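Jobs Teams Rules of Practice Contact

Careers > Open calls > Teleoperation practice reviewer

Ceda is looking for a reviewer for our teleoperation group, reference 2941. The position is part-time, for two people, and begins after we close the list on June 17, 2025.

In April we finished the first version of our handling rules for two-arm tabletop work. The rules say how a soft object may be gripped, where the second arm should wait, and when the operator must stop and write a note. Now we need persons who can read recordings against these rules and say clearly where the rule was not followed, or where the rule itself is badly written. 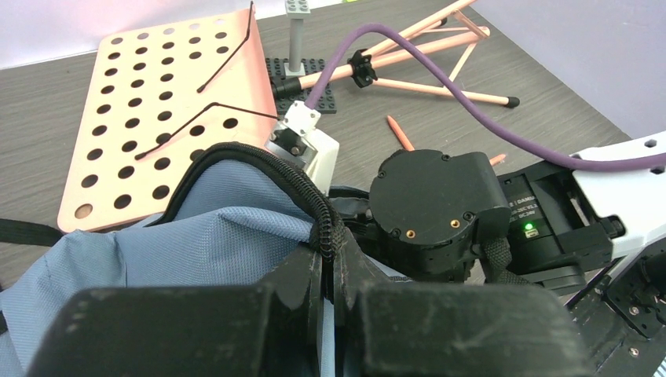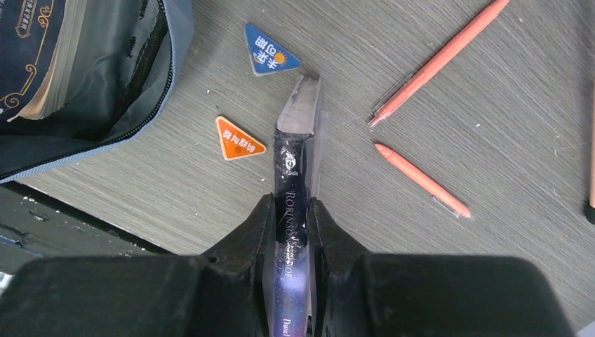
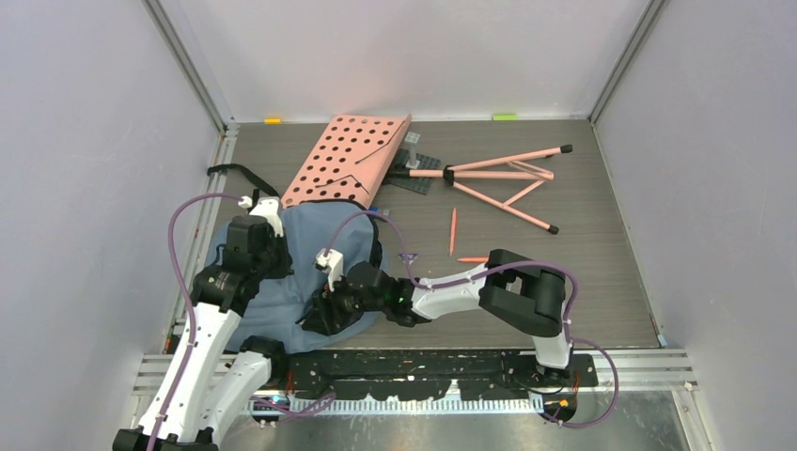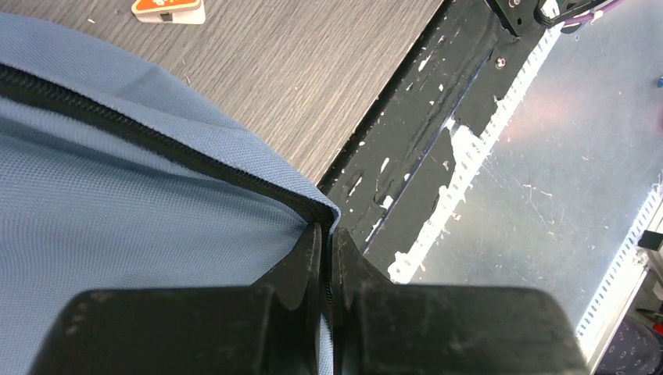

Black grippers at the table, with a book between the fingers in the second picture and the edge of a blue bag in the fourth.

You will review 437 recordings in the first period - always with a second reader, and always with the written rule open next to you. When you and the other reader do not agree, you both write your reason and Ataberk Şimşekoğlu decides. We do not pay by the number of recordings, so please do not hurry.

We ask for patience, good written English and some experience with safety procedures or quality inspection. A degree in robotics is not necessary. Operators who worked on the Mivari project can apply, but they can not review their own sessions.

To apply, send a CV and one page on a work rule you once wanted to change. Please write "2941" in the subject.

Related calls
Session operator, evening shift - Iridora
Technical writer for cell safety manuals - Ceda
Maintenance assistant - Pangaribuan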